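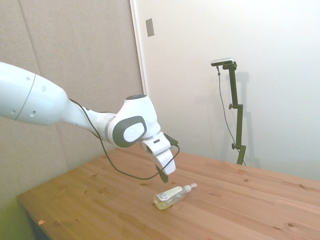

Light wooden tabletop with visible grain.

Care of Pine Tables and Worktops
Household Advice Sheet 18, Peltitcombe Home Advice Service

Pine is a soft wood. It dents under a dropped can, takes up oil quickly and darkens with age, and a table made of it will show how it has been treated. The guidance on this sheet applies to kitchen tables, workbenches and desks with an oiled, waxed or untreated surface. Tables with a hard varnish should be cleaned according to the maker's instructions.

Daily cleaning

Remove crumbs and grit with a soft brush before using a cloth. Grit dragged across pine leaves fine scratches that run against the grain and catch the light. Wipe with a cloth wrung out in warm water with a few drops of dish soap, working along the length of the planks. Follow with a second cloth and clean water, then dry the surface with a towel. Water should not be left standing in the seams between boards.

Scouring powder, steel wool and bleach are not suitable. Steel wool leaves small particles in the wood that rust and produce gray specks. Bleach raises the grain and removes color unevenly.

Spray cleaners

A mild soap solution kept in a spray bottle is sufficient for most households. Mix one teaspoon of liquid soap with 16 ounces of water. Spray the cloth and not the table, and wipe at once. Bottles should be labeled with their contents, kept out of the reach of children and rinsed before they are refilled. Cleaning products must never be combined in the same bottle.

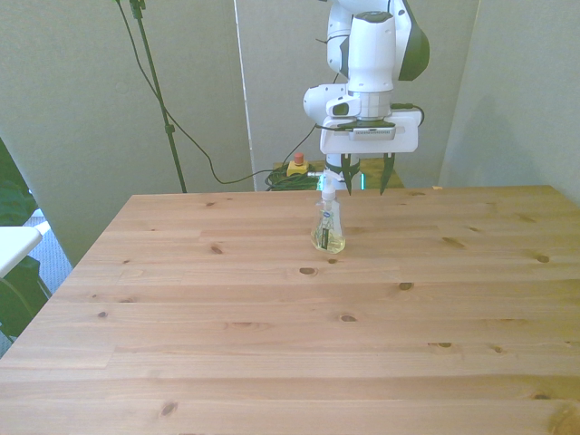
Can vinegar be used on a pine table?
Diluted white vinegar may be used now and then on a sealed surface, but it dulls wax and dries out oiled wood, and soap and water are preferred.

Marks and stains

White rings are caused by moisture held in the wax or finish. Leave the table to dry overnight. If the ring remains, rub it gently with a little furniture wax on a soft cloth, following the grain.

Grease should be blotted immediately with paper towels. Cover what is left with cornstarch, leave it for six hours and brush it away. A second application may be needed on untreated wood.

Ink and red wine are more difficult. Blot, do not rub, and wipe with cool soapy water. Stains that have passed below the surface can be removed only by sanding.

Shallow dents can often be raised on untreated wood. Lay a damp cotton cloth over the dent and touch it with a warm iron for a few seconds at a time. Stop as soon as the fibers have lifted.

Sanding and oiling

Use 120-grit paper first and finish with 180-grit, always along the grain. Knots are harder than the wood around them, and a flat sanding block will keep the surface even. Vacuum the dust and wipe with a barely damp cloth.

Apply a thin coat of oil with a lint-free cloth, wait 16 minutes and remove all excess. The Service uses Skostetti Clear Table Oil on its own furniture; Undell Bench Wax is an acceptable alternative for desks. Allow a full day between coats. Oily rags can catch fire without a flame — lay them flat outdoors to dry before disposal.
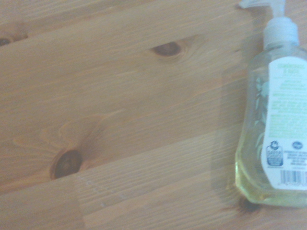

Pine boards with dark knots and wavy grain.

Knots may bleed resin in a warm room, even in old furniture. Scrape off hardened resin with a plastic card and clean the spot with a little rubbing alcohol. If a table is to be painted, seal each knot with two coats of shellac-based primer.

Keep pine furniture away from radiators and out of strong direct sunlight. Move table mats and fruit bowls from time to time during the first year, when the color changes fastest. February is a suitable month to check for open seams, as heated indoor air is then at its driest. Narrow gaps usually close by summer and should not be filled.

Related sheets: Sheet 6, Cutting Boards and Wooden Spoons. Printed copies are available at the Skinner Street desk, extension 2420.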